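Welivlow Brings Back the Short Table
Autumn tableware line arrives in September with two colors, one mug, one plate and a firm position on pumpkins

FOR IMMEDIATE RELEASE

DELTDALE -- Welivlow, the tableware company that has spent most of its life selling people fewer dishes than they came in for, will open its autumn line to the public in September at the Farside showroom. The line is called Short Table. It has a mug and a plate in it. There is also a small pumpkin, which the company does not make and would like to be clear about.

Short Table was first sold last fall as a trial run of 400 sets. The company expected to have a good many of them left by the holidays and had already cleared a shelf. The shelf went unused until January, when somebody put a fern on it.

"We had letters asking where the rest of it was," the company said. "People wanted to know about the salad plate, the soup bowl, the gravy boat and the thing that goes under the gravy boat. We wrote back to all of them. The answer was that they had bought the whole line and we hoped they liked it."

The colors

The mug comes in teal, on the pale side, with a matte finish. The plate comes in lavender. They are sold together and they do not match, and Welivlow has stopped accepting suggestions that they should.

The pairing came out of a long winter in the company's Horgan studio, where 80 test glazes were set out on a bench and moved around until the people moving them lost the ability to tell gray from blue. Several of the rejected colors were perfectly nice. One looked like a school hallway. Another was lovely by daylight and turned the shade of cold oatmeal after four in the afternoon, when a great many people in Deltdale would be sitting down to eat off it.

Teal and lavender survived. The studio found that the two sat well next to the usual colors of fall without joining in. Anyone who has bought a set of dishes with leaves painted on them knows the trouble: by the second week of December they look like a mistake, and they go to the back of the cupboard behind the fondue pot. A lavender plate looks no odder in March than it did in October.

The shapes

The mug is a straight-sided cylinder, slightly wider at the rim than at the base, with a loop handle in a rounded rectangle. An earlier version had a round handle. It was friendly to look at and pinched the second finger, and the testers, who had been promised free coffee, began bringing their own cups from home.

The plate is round and shallow, with a raised, sloped rim and a flat well in the middle. It will hold a slice of pie with room for whatever slides off the pie. It will hold toast. It was tried with a Thanksgiving dinner and did what it could.

Welivlow describes the plate as a plate. Retail partners have asked whether it might be listed as a dessert plate, a lunch plate or an accent plate, and they are free to do so in their own stores, at their own risk.

The pumpkin

Every set in last fall's run was shown in stores beside a small striped pumpkin in cream and orange, of the squat kind sold by the bin at farm stands. It was there to fill out the table. Customers asked for it by name, or by what they supposed its name was, and the Farside showroom took almost 290 inquiries about a pumpkin with no price tag on it.

The company looked into making one out of clay. Samples were produced. They were accurate and heavy, and everyone who saw one picked it up, said "oh, it's not real," and put it down a little disappointed. The project was closed in February.

Short Table will therefore be displayed with a pumpkin again this year, and the pumpkin will again not be for sale. Staff have been given a printed sheet of nearby farm stands to hand out. Shoppers are asked not to leave two dollars on the counter and walk off with the display -- it has happened, and the register was wrong all evening.

How to set it

Each set comes with a folded card on laying the table, written after last year's customers asked for help and then, in several cases, argued with the help. The card is brief. Start with a bare table, ideally a white one or at least a wiped one. Put the plate down in front of whoever is eating. Put the mug where a hand will find it, handle turned outward. Leave a gap between the plate and the pumpkin so that a fork can come and go. Stop there.

The last step gave testers the most trouble. Given a bare stretch of tabletop, most people will reach for a runner, then candles, then a bowl of pine cones, and by the time the food arrives it has to be eaten standing up at the counter. Welivlow has nothing against pine cones. It would simply like to see some table.

The card also covers washing. Matte finishes show fingerprints from buttery hands, and a soft cloth with warm water and dish soap takes care of it. Steel wool does not, as one tester in Horgan can confirm.

Sets, singles and breakage

Short Table is sold as a set of one mug and one plate. Households of more than one person may buy more than one set, a point the company had assumed was obvious until it read its mail. Mugs and plates will also be sold singly from the opening day, mostly for the sake of those who dropped one last year and have been drinking from a jelly jar out of loyalty.

Owners of last fall's sets will find that the new pieces stack with the old. The glaze recipes have not been changed. Small differences in shade may show up from one firing to the next, and customers who line their mugs up along a windowsill will notice this sooner than others.

Welivlow does not offer gift wrap. It does offer a box, which is brown, and string.

Showroom hours and press visits

The Farside showroom will open at 10 a.m. and close at 6 p.m. through the season, with coffee served in the teal mugs until the pot runs out. Pie will be available on opening day only. Members of the press who wish to borrow pieces for photography may ask at the front desk or write to the Welivlow press office in Deltdale. Borrowed pieces should come back clean and in the same number. Borrowed pumpkins need not be returned, particularly after the first of November.

About Welivlow

Welivlow designs plain tableware for small kitchens from its offices in Deltdale and its studio in Horgan. Its other lines include Second Bowl, a bowl, and Long Spoon, discontinued after complaints about drawers. Products are sold at the Farside showroom and through independent housewares stores.

Press contact: Welivlow Press Office, Deltdale. Calls are answered mornings; letters are answered eventually.

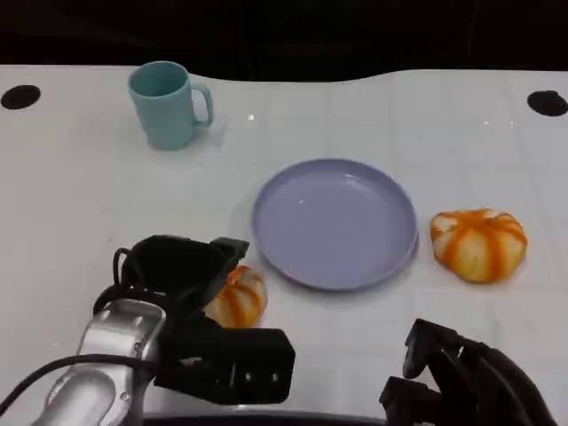 Stores wishing to carry Short Table this fall should send their orders to the Deltdale office by the end of July. Orders for gravy boats will be returned unopened.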